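2020년 12월 17일

공개 시연이라는 말을 들으면 나는 일단 의심부터 하는 편이다. 몇 년 동안 전시장을 기웃거리면서 생긴 버릇인데, 음악이 깔리고 조명이 떨어지고 로봇이 정해진 동작을 매끈하게 한 번 하고 나면 박수가 나온다. 그러고는 끝. 집에 오는 길에 같이 간 사람과 "근데 그거 뭐 하는 로봇이었지?" 하고 서로 묻게 되는 그런 행사들 말이다.

그래서 니세오(Niseo)에서 연구실을 하루 연다는 공지를 봤을 때도 갈까 말까 한참 미적거렸다. 장소가 나카지마(Nakajima) 동이라는데 버스를 두 번 갈아타야 했고, 올해는 시국이 시국인지라 한 번에 들어가는 인원도 적었다. 결국 신청한 건 공지문 한 줄 때문이었다. "시연은 잘 안 될 수 있습니다." 아니, 이런 문장을 써 놓는 회사가 있다고? 그 한 줄에 낚여서 마스크 두 장 챙기고 보온병 들고 나갔다.

결론부터 말하면 올해 내가 본 로봇 행사 중에 제일 좋았다! 그리고 제일 지루했다. 나는 그 두 가지가 붙어 다니는 게 맞다고 생각하는데, 왜 그런지를 좀 길게 써 보려고 한다. 길다고 미리 말했으니 차라도 한 잔 가져오시길.

## 숟가락 하나로 오후를 다 쓰는 사람들

방은 생각보다 작았다. 작업대가 하나, 팔이 양쪽에서 두 대, 그 옆에 모니터. 관람객은 테이프로 표시된 선 뒤에 서거나 접이식 의자에 앉았다. 무대도 없고 사회자도 없었다. 직원 한 분이 "지금부터 숟가락 합니다" 하더니 바로 시작했다. 숟가락 합니다, 라니. 나는 그 말투가 너무 좋아서 수첩에 적어 놨다.

프로젝트 이름은 로다노(Lodano)라고 했다. 부엌일처럼 자잘한 동작을 로봇 팔이 얼마나 할 수 있는지 보는 일인데, 그날의 과제는 숟가락을 잡고, 그릇과 접시 사이에서 조그만 것을 옮겨 담는 쪽이었다. 말로 하면 한 줄이고 네 살짜리도 한다. 그 한 줄을 하려고 팔이 움직이고, 멈추고, 다시 움직이고, 사람이 와서 원래 자리로 돌려놓고, 또 움직인다.

모니터에는 작업대를 비추는 화면이 번갈아 떴다. 한 화면은 초록빛이 뿌옇게 번져서 뭐가 뭔지 알아보기 힘들었고 오른쪽 끝에 하얀 둥근 것만 또렷했다. 나는 이런 화면까지 그대로 틀어 두는 게 마음에 들었다.
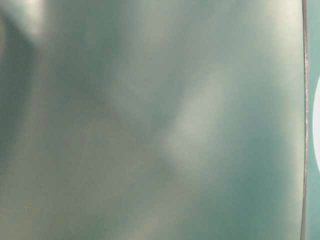 로봇 시연은 꼭 성공해야 좋은 시연일까?

관람객이 그 기계가 어디까지 할 수 있고 어디서 막히는지를 알고 돌아가면 좋은 시연이다. 성공한 장면 하나만 보고서는 그걸 알 수가 없다.

너무 당연한 말 같지만, 당연한 대로 굴러가는 행사를 나는 거의 못 봤다. 작년에 갔던 스텐스카(Stenska) 박람회가 딱 반대였다. 부스마다 영상이 돌아가는데 어느 것이나 기가 막히게 매끈하고, 실물은 유리장 안에 전원이 꺼진 채로 서 있었다. 움직이는 걸 볼 수 있냐고 물었더니 QR 코드가 인쇄된 종이를 줬다. 찍어 보니 방금 본 그 영상이었다. 입장료를 내고 들어가서 집에서도 볼 수 있는 걸 보고 나온 셈인데, 그날 먹은 핫도그가 제일 기억에 남는다(핫도그는 맛있었다. 겨자를 따로 주는 집이었다).

영상을 만드는 분들을 탓하려는 건 아니다. 편집은 편집대로 필요하고, 나도 요리 영상 볼 때 양파 써는 장면은 넘긴다. 문제는 보는 사람이 편집된 것만 계속 보다 보면 눈금이 망가진다는 데 있다. 우리 어머니는 로봇이 설거지까지 다 하는 줄 아신다. 영상에서 보셨으니까. 그래서 우리 집에는 왜 안 오냐고, 비싸서 그러냐고 물어보시는데, 값도 값이지만 그 영상에서 그릇이 몇 번이나 제자리로 돌려졌는지를 어머니도 나도 모른다는 얘기를 어떻게 드려야 할지 모르겠다.

## 지루함에 대하여

다시 니세오 얘기로 돌아가자. 내가 앉아 있는 동안 초반은 정말 지루했다. 옆자리 학생은 전화기를 꺼냈고 나도 보온병 뚜껑을 자꾸 만지작거렸다. 팔이 그릇 위로 온다. 멈춘다. 아주 조금 내려간다. 또 멈춘다. 직원들은 모니터를 보면서 자기들끼리 작은 소리로 숫자를 주고받는다. 설명이 없다. 음악도 없다. 환풍기 소리만 난다.

그런데 한참 지나고 나니까 이상하게 몸이 앞으로 기울어 있었다. 낚시 구경하는 기분이랄까, 아니면 남이 바늘에 실 꿰는 걸 보는 기분이랄까. 뭘 보면 되는지를 내가 알아서 찾기 시작한 것이다. 아, 저 각도로 들어가면 손잡이가 걸리겠는데. 이번에는 아까보다 높네. 누가 가르쳐 준 것도 아닌데 옆자리 학생이 "조금만 더 왼쪽" 하고 혼잣말을 했고, 나는 속으로 열렬히 동의했다.

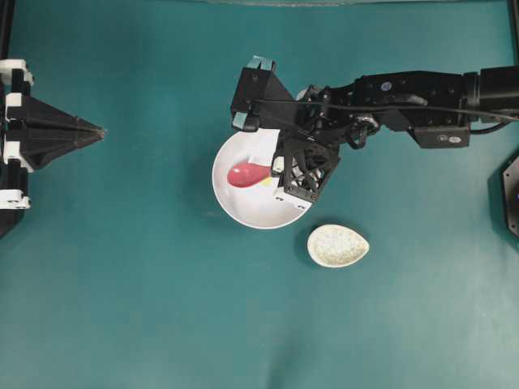
구경꾼이 이렇게 참견쟁이로 변하는 순간을 나는 공개 행사의 목표로 삼아야 한다고 본다. 감탄은 금방 식는데 참견은 오래간다. 집에 와서도 계속 생각이 나니까. 나만 해도 그날 저녁에 국을 뜨다 말고 한참을 서 있었다. 오목한 흰 그릇 안에 분홍빛 도는 빨간 숟가락이 누워 있고, 짧은 손잡이 끝으로 검은 손가락이 내려와 있던 모습이 떠올라서였다. 사람은 숟가락이 그릇 안에 누워 있으면 그냥 집는다. 테두리가 있는지 없는지 생각도 안 한다. 그런데 격자 모양으로 뚫린 그 손가락은 그릇 안쪽으로 들어가야 하고, 아래쪽에 붙은 하얀 조각은 그릇 테두리와 겹쳐 있다. 내 손이라면 살짝 비틀어 넣었을 자리다. 국자를 든 채로 손목을 이리저리 돌려 보다가 국물을 바닥에 흘렸고, 걸레질을 하면서도 그 생각을 했다.

이런 게 남는 행사가 몇이나 되나. 스텐스카에서 돌아온 날 나는 아무것도 흘리지 않았다.

물론 반론이 있다. 행사장에서 만난 어느 관람객은 나가면서 꽤 크게 투덜거렸다. "이걸 보여 주려고 사람을 불렀나." 이해한다. 그분은 나보다 더 먼 데서 왔을지도 모르고, 아이 손을 잡고 왔는데 아이가 진작에 흥미를 잃은 참이었다. 지루함을 견디라고 강요할 권리는 아무에게도 없다. 나도 환풍기 소리를 싫어한다.

다만 그 불만의 절반은 안내로 풀 수 있는 문제였다고 본다. 니세오가 잘못한 건 지루한 걸 보여 준 게 아니라 왜 지루한지를 너무 늦게 말해 준 것이다. 질의응답 때 가서야 직원분이 올해 4월부터 이 과제를 시작했고, 지금까지 쌓아 둔 기록이 300회분이며, 그중에 처음부터 끝까지 쓸 만한 것은 126회분이라고 했다. 방 안 공기가 그때 확 바뀌었다. 그 숫자를 문 앞에서 종이 한 장에 적어 줬더라면! 그럼 우리는 처음부터 나머지는 어디서 틀어졌을까 하는 눈으로 봤을 거고, 투덜거리던 그분도 조금은 더 앉아 계셨을지 모른다.

나는 손을 들고 제일 자주 막히는 데가 어디냐고 물었다. 대답이 이랬다. 숟가락을 잡는 것보다, 잡은 다음에 기울이지 않고 들고 있는 게 어렵다고. 그리고 그릇 테두리. 테두리가 늘 말썽이라고 했다. 말하면서 웃으시는데 마스크 위로 눈만 보여도 오래 시달린 사람의 웃음이라는 게 티가 났다.

## 안 되는 걸 보여 줄 용기, 라는 말은 좀 빼자

이쯤 되면 "실패를 공개하는 용기가 대단하다"는 쪽으로 글이 흘러가기 쉬운데, 나는 그 표현이 별로다. 용기라고 부르는 순간 예외적인 미담이 되어 버린다. 식당이 주방을 유리벽으로 해 놓았다고 용감하다고 하지는 않지 않나. 그냥 그런 식당인 거고, 그런 데가 많아지면 유리벽 없는 집이 오히려 궁금해진다.

로봇 쪽도 그렇게 갔으면 좋겠다. 공개의 날을 열 거면 보통날을 열어 줬으면 한다. 특별히 연습한 한 번을 위해 모두가 숨을 참는 날 말고, 원래 하던 걸 원래 속도로 하는 날. 자리가 정돈돼 있을 필요도 없다. 나카지마 동 작업대는 초록 바탕에 접시 몇 개가 다였고, 팔에는 테이프가 붙어 있고 스티커도 붙어 있고 케이블은 위로 휘어 지나갔다. 나는 그 테이프가 참 좋았다. 발표용으로 새로 꺼내 온 물건이 아니라 누가 매일 만지는 물건이라는 느낌이 들었달까.

같은 이유로 해설도 너무 친절하지 않았으면 한다. 종이 한 장이면 된다. 오늘 뭘 하는지, 몇 번째인지, 어디가 어려운지. 나머지는 보는 사람이 채운다. 질문은 중간중간 받아 주면 더 좋고. 니세오는 질문을 맨 끝에 몰아서 받았는데, 그때쯤엔 이미 궁금했던 게 절반은 머릿속에서 날아간 뒤였다. 나는 수첩이 있어서 괜찮았지만.

그리고 가까이서 보게 해 줬으면 한다. 안전 때문에 선을 그어 놓는 건 당연한데, 그렇다면 모니터를 크게 하나 더 놓아도 된다. 팔이 그릇 바로 위에 떠 있을 때 손가락과 빨간 것 사이가 얼마나 되는지, 의자에 앉아서는 도저히 알 수가 없었다. 화면으로 보니 그제야 보이더라. 그 틈이 이날의 줄거리 전부였는데!
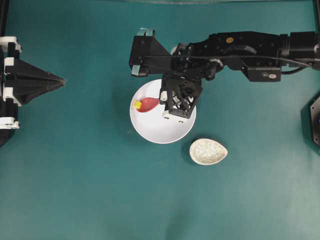
## 쉰여덟 살 구경꾼의 욕심

나는 로봇을 만드는 사람이 아니다. 올해 58세고, 학교 급식실에서 오래 일하다가 그만둔 뒤로 이런 데를 구경 다니는 게 취미가 됐다. 그래서 숟가락에 유난히 마음이 갔는지도 모르겠다. 밥 뜨고 국 푸는 일을 그렇게 오래 했는데 내 손목이 뭘 하고 있는지는 생각해 본 적이 없다. 급식실에 새로 온 사람이 국을 자꾸 흘리면 "손목에 힘 빼고" 한마디 하는 게 전부였다. 힘을 어디서 빼서 어디에 주라는 건지, 지금 누가 물으면 나도 설명을 못 한다.

그걸 설명해 보려고 애쓰는 사람들이 이 방에 있었다. 그 점이 나한테는 감동이었다. 로봇이 대단해서라기보다 내가 하던 일이 이렇게 어려운 일이었구나 싶어서. 좀 우스운 얘기지만 돌아오는 버스에서 어깨가 살짝 펴졌다.

그러니 한 가지 더 욕심을 내자면, 이런 날에는 손 쓰는 일을 하는 사람을 더 많이 불렀으면 좋겠다. 신청서에 직업란이 있기에 뭐에 쓰나 했더니 통계용이라고 했다. 아깝다! 미용사, 간병하는 분, 꽃집 하는 분, 만두 빚는 분이 그 의자에 앉아 있었으면 참견의 수준이 달라졌을 것이다. 옆자리 학생과 나의 "조금만 더 왼쪽"보다는 훨씬 쓸모 있는 말이 나왔을 거다. 간병하는 분이라면 숟가락이 입으로 갈 때 어느 높이에서 잠깐 쉬는지도 말해 줬을 텐데, 그건 나도 궁금하다.

걱정하는 목소리도 안다. 손 쓰는 사람을 불러다 놓고 너희 일을 이렇게 기계에 넘기려 한다고 보여 주는 게 잔인하지 않으냐는 거다. 급식실 동료들한테 이 얘기를 했더니 바로 그 말부터 나왔다. 나도 쉽게 대답은 못 하겠다. 하지만 매끈한 영상으로 보는 쪽이 훨씬 겁난다는 건 안다. 영상 속 로봇은 당장 내일이라도 급식실 문을 열고 들어올 것 같다. 나카지마 동에서 본 팔은 곡식 알갱이 같은 게 담긴 작은 접시 앞에서 한참을 머뭇거렸다. 그걸 눈으로 본 사람은 겁을 먹더라도 제 크기만큼만 먹는다. 무엇을 바꿔 달라고 할지, 어떤 일은 정말 넘겨도 좋을지(나는 솥 닦는 건 제발 가져가 줬으면 한다) 따져 볼 시간이 있다는 것도 안다.

질의응답이 끝나고 나가려는데 직원분이 한 번만 더 해 보겠다고 했다. 집에 갈 사람은 가도 된다면서. 나는 외투를 입은 채로 다시 앉았다. 숟가락 손잡이의 맨 끝, 내가 보기엔 저기를 잡으면 무거운 쪽이 처질 텐데 싶은 바로 거기를 검은 손가락이 집었다. 급식실이었으면 내가 한마디 했을 자리다.
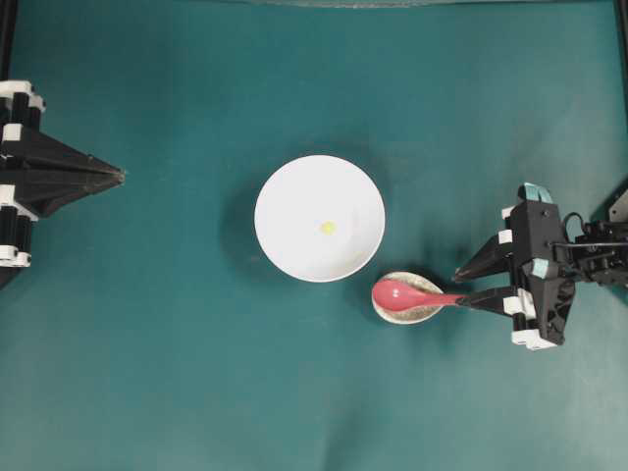 *오른쪽 그리퍼가 숟가락 손잡이 끝을 집고 있다. 왼쪽 그리퍼는 그릇 쪽을 향한 채. 니세오 공개 시연, 나카지마 동.*

그다음이 어떻게 됐는지는 쓰지 않겠다. 한 번의 결과로 그날을 기억하는 글이 되면 앞에 쓴 얘기가 다 무색해지니까. 궁금하면 다음 공개일에 신청해서 직접 보시라. 날짜는 아직 안 정해졌다고 하고, 내가 설문지 뒷면까지 꽉 채워서 안내문 얘기와 질문 시간 얘기, 직업란 얘기를 써 냈으니 조금은 달라져 있을 것이다. 의자 방석도 부탁한다고 썼다. 접이식 의자가 꽤 차가웠다.

아, 그리고 가실 분은 나카지마 동 정문 말고 옆문으로 들어가야 한다. 정문은 잠겨 있어서 나는 건물을 한 바퀴 돌았다.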